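"I was afraid for my hands, not for my job"

Yuzuki Kubo has worked for Zirwood, a company that refurbishes office computers, long enough to have scars from it. She shows me a thin line on her thumb. "This is from a drive cage," she says. "The edges inside a case are not friendly."

When the managers said in April that robot arms would come to the repair floor, people were quiet at first. Kubo was not against it. Her shift handled 90 computers on a normal day, and by the evening her wrists hurt so much that she could not open a jar. "My husband opened all the jars," she says and laughs.

The company put in 2 robot cells, and the first weeks were slow. An old tower is never exactly like the next one. Cables lie in different places, and clips get stiff with age. "A person feels that a clip is going to break. The arm did not feel it. We lost many clips."

So her work changed. She prepares the computers, teaches the arm where to grip, and decides what to do when it stops. Parts which come out have their own places on a holder at the side.

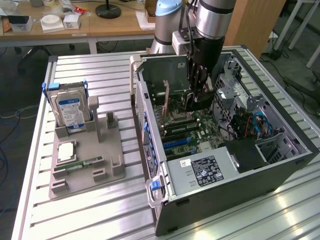 She also had to learn new words, and she did not like all of them. "For one month I said 'the claw' and the engineers corrected me. Now they say 'the claw' too."

What does she miss? She thinks for a while. "Talking. Before, four of us sat at one bench and talked the whole day. Now I stand near the cell and my friend stands near the other one, and it is too far for gossip." They asked for a longer common break at 10 in the morning, and they got it.

Her pay went up a little, less than she had hoped. She plans to ask again after the summer, when she finishes her course in programming the arms.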